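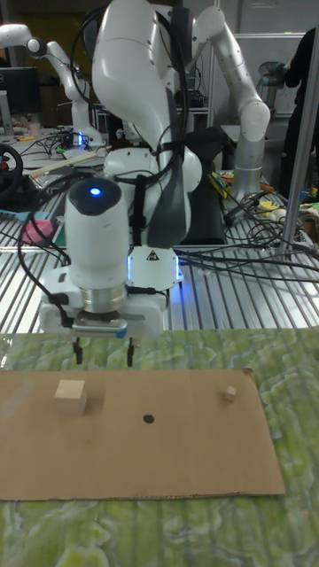 O planejador de movimento da Clostex passou boa parte da vida sem saber o tamanho do que ia pegar. Recebia uma posição e uma orientação, calculava a descida do braço e mandava fechar os dedos até a força subir. Para peças iguais, vindas sempre do mesmo lugar, isso resolvia. Com dois cubos de madeira sobre uma folha de papelão, um bem maior que o outro, a mesma rotina já precisa tomar mais decisões: quanto abrir a garra, a que altura parar, de que lado se aproximar e até onde confiar na estimativa que veio da câmera. Foi para tomar essas decisões em um só lugar que a equipe escreveu o Pradau.

O Pradau é um módulo de software que fica entre a percepção e o controle do braço. De um lado entram estimativas de pose, cada uma com uma medida de incerteza. Do outro sai uma trajetória com pontos de verificação, que o controlador executa e pode interromper. A primeira versão estável foi congelada em 4 de junho de 2019, e a numeração dos arquivos de configuração ainda parte dessa data.

Quem responde pelo planejamento é Morfudd Yorath, engenheira de controle. Ela trabalhava antes com máquinas de embalagem e trouxe de lá o costume de ler registros antes de ler código. "O código diz o que a gente queria que acontecesse", afirma. "Eu prefiro começar pelo registro e só depois abrir o código, porque aí já chego com uma pergunta."

A parte de percepção ficou com Cledwyn Maddocks. É dele o trecho que separa os objetos do fundo, e também a lista de casos em que essa separação falha. A lista é pública dentro da empresa e tem mais leitores que a documentação oficial.

Uma pose com margem

Na versão antiga, o detector entregava ao planejador um único valor para cada cubo. Se a confiança passasse de um limite, o valor era tratado como certo. Se não passasse, o objeto era descartado. O resultado era um sistema que ou se comportava com segurança total ou não fazia nada, e as falhas mais caras apareciam logo acima do limite, quando a estimativa era aceitável em um eixo e ruim em outro.

O Pradau recebe a incerteza separada por eixo. Um cubo cuja posição lateral é bem conhecida, mas cuja altura é duvidosa, pode ser abordado com os dedos alinhados e uma descida mais lenta nos últimos centímetros. Se a dúvida está na rotação, o planejador abre mais a garra e testa se ainda há espaço livre dos dois lados. Um cubo pequeno sofre mais com isso, porque o mesmo erro de medida representa uma fração maior da aresta.

O papelão também entra na conta. Para a câmera, madeira clara e papelão marrom têm cores próximas o bastante para que o contorno se perca quando a luz muda. O método de Maddocks usa primeiro a profundidade e só recorre à cor para refinar as bordas. Com os cubos maiores, a profundidade basta. Com os menores, o topo ocupa poucos pontos da nuvem, e a borda precisa ser completada por um modelo geométrico que pressupõe faces planas e cantos retos.

Há ainda a superfície embaixo. Um tapete de acabamento brilhante devolve reflexos que o sensor interpreta como buracos ou degraus. A solução adotada foi estimar um plano para cada material e manter os dois separados, com uma faixa de transição em que nenhuma medida isolada é aceita. Antes disso, o planejador calculava uma altura média para tudo e chegava baixo demais de um lado. 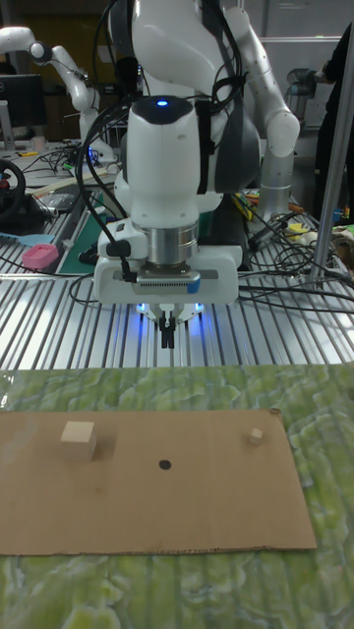

A escolha da abertura dos dedos foi o ponto que gerou mais discussão. Yorath defendia uma margem fixa, somada à largura estimada do objeto. Maddocks queria uma margem proporcional à incerteza. A margem fixa é fácil de explicar e fácil de testar. A proporcional aproveita melhor o espaço quando há objetos próximos, mas pode pedir uma abertura maior que a permitida pela garra.

Ficou uma combinação das duas - um mínimo fixo, um acréscimo que depende da incerteza e um teto dado pelo hardware. Quando o cálculo bate no teto, o Pradau não tenta a pegada. Pede outra observação, de preferência com o braço recolhido para não cobrir o objeto, e refaz a conta.

Essa segunda observação custa tempo. Nos testes comparativos, feitos em janeiro, a equipe rodou 2.905 tentativas de pegada, divididas entre a rotina antiga e a nova. Em 321 delas o planejador pediu para olhar de novo, e em 204 desses casos a nova estimativa bastou para seguir sem ajuda. O restante foi para uma fila de revisão, com o braço parado e a última nuvem de pontos salva ao lado do plano recusado.

Yorath considera a fila a parte mais útil do projeto. Antes dela, uma recusa aparecia no registro como uma linha de texto com um código de erro. Era preciso reconstruir a situação a partir de arquivos gravados em pastas diferentes, com relógios que nem sempre concordavam. Um atraso pequeno entre a câmera e os encoders já deslocava o objeto no desenho o suficiente para levar alguém à conclusão errada.

O visualizador

A ferramenta que reúne esses dados se chama Sayce. Começou como um script para desenhar a trajetória por cima da nuvem de pontos e foi ganhando painéis conforme as pessoas pediam. Hoje mostra, na mesma linha do tempo, a pose estimada, a abertura comandada, a abertura medida e a força nos dedos. O usuário arrasta um cursor e vê o que cada módulo sabia naquele instante.

O detalhe que mais mudou o trabalho foi uma opção discreta no menu de exibição, chamada "somente o recebido". Com ela ligada, o Sayce esconde tudo o que ainda não havia chegado ao planejador no momento escolhido, mesmo que já tivesse sido medido. Boa parte dos defeitos que pareciam erros de decisão virou problema de fila de mensagens. O planejador tinha decidido bem com dados velhos.

Um desses defeitos levou 17 dias para ser encontrado. A garra fechava cedo demais em algumas pegadas e empurrava o cubo em vez de segurá-lo. A descida estava correta e a pose também. O comando de fechar, porém, era liberado quando o braço entrava em uma tolerância em torno do ponto final, e essa tolerância tinha sido escrita para objetos grandes. Com um cubo pequeno, a ponta dos dedos ainda estava acima da metade da peça. A correção foi tornar a tolerância dependente da altura do objeto. Coube em uma linha, depois de três reuniões sobre se aquela linha pertencia ao planejador ou ao controlador.

Ficou no planejador. O controlador, por decisão de projeto, não sabe nada sobre objetos. Ele conhece posições, velocidades, limites de junta e limites de força, e obedece a uma máquina de estados curta: aproximar, descer, fechar, conferir, subir. Cada passagem de um estado para outro precisa de uma condição que possa ser lida no registro. Maddocks chegou a propor um estado intermediário, em que os dedos tocariam o objeto de leve para corrigir a pose antes de fechar. A proposta está em um ramo separado do repositório e funciona em simulação.

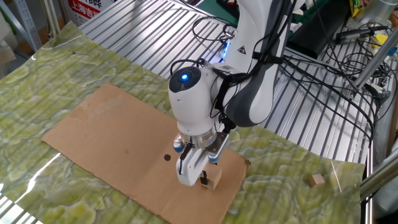 A simulação, aliás, é tratada com alguma desconfiança. O ambiente usado pela equipe, o Miltell, reproduz bem a cinemática do braço e razoavelmente o contato entre dedos e madeira. O que ele reproduz mal são os cabos. Um feixe de cabos preso ao longo do braço muda de forma a cada movimento do punho, puxa um pouco em certas posturas e pode entrar no campo de visão da câmera. No simulador, durante muito tempo, o braço andou sem cabo nenhum.

Simular cada cabo foi descartado pelo custo de cálculo. A alternativa foi envolver o punho e os elos superiores em volumes um pouco maiores que as peças reais e penalizar as rotações que torcem o feixe além de certo ângulo. O planejador passou a preferir caminhos mais longos, com menos giro no punho. Alguns parecem estranhos para quem olha de fora: o braço sobe, recua e só então desce sobre um objeto que já estava quase embaixo dele.

Yorath reconhece que a penalidade foi ajustada na mão. "Mexemos no peso até os caminhos ficarem bons de ver, e isso eu não gosto de escrever em relatório nenhum", diz. Existe um conjunto de cenas de regressão que verifica se uma mudança no peso altera trajetórias já aprovadas, e ele roda a cada envio de código. As cenas incluem cubos no meio da folha, cubos perto da borda e cubos fora do papelão, direto sobre o tapete, que exigem trocar o plano de referência sem mudar mais nada.

Este último grupo foi acrescentado tarde. O software antigo usava a altura do papelão como altura da mesa inteira, e um cubo apoiado fora dele ficava registrado com alguns milímetros a menos do que devia. A diferença raramente derrubava uma pegada de cubo grande, e por isso passou despercebida por duas versões.

A calibração entre câmera e braço é refeita por um programa próprio, que leva o punho a uma série de posturas e compara o que a câmera vê com o que os encoders informam. O erro médio aparece em um gráfico, mas a equipe acompanha principalmente o pior caso, postura por postura. Quando uma única postura destoa, a suspeita recai sobre um suporte frouxo ou um reflexo. Quando todas destoam na mesma direção, é provável que alguém tenha mexido na câmera, e o programa bloqueia a execução até que a calibração seja aceita de novo por uma pessoa.

A próxima versão do Pradau deve receber mais de uma pose candidata por objeto. Em vez de um cubo com incerteza larga, a percepção poderá mandar duas hipóteses estreitas e deixar que o planejador procure um movimento que sirva às duas. Maddocks já tem o formato das mensagens. Yorath ainda quer saber como o Sayce vai desenhar duas hipóteses sobre o mesmo cubo sem que a tela fique ilegível, e pediu que isso seja resolvido antes de qualquer teste com o braço ligado.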